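Dec 17, 2018 – humidity log, Dirholm store room

Swapped the desiccant in both cabinets this morning. Logger 2 had drifted again, so I checked it against the salt jar before trusting anything from last week. It reads high at the top of the range and is fine below that. Correction entered in the sheet; Rostislav has the old values if anyone wants them. 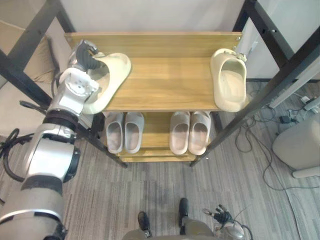
Room average for the period is 52 percent RH. The spike matches the boiler outage and decays over 31 hours, slower than I expected from the vent rate. Akua thinks the plaster on the north wall is holding water and giving it back. Plausible – the wall probe lags the room probe all the way down. 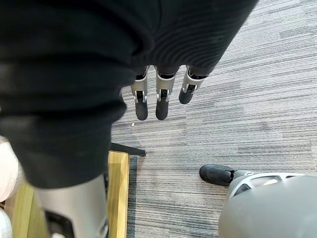 Why not move the probe off the wall?
The wall is the part we are trying to measure. A second probe at mid-room covers the air.

Pulled 848 rows from the Gbeho logger. Timestamps are in local time, the others are in UTC. Fixed on import, raw file left alone.

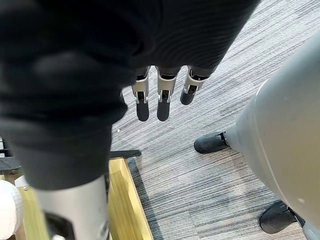
How often should the salt jar be remade?
When the slurry dries out or crusts over. Check it at each calibration and top up with distilled water.

To do: new gasket for the lower cabinet, ask Erasto about the vent damper setting.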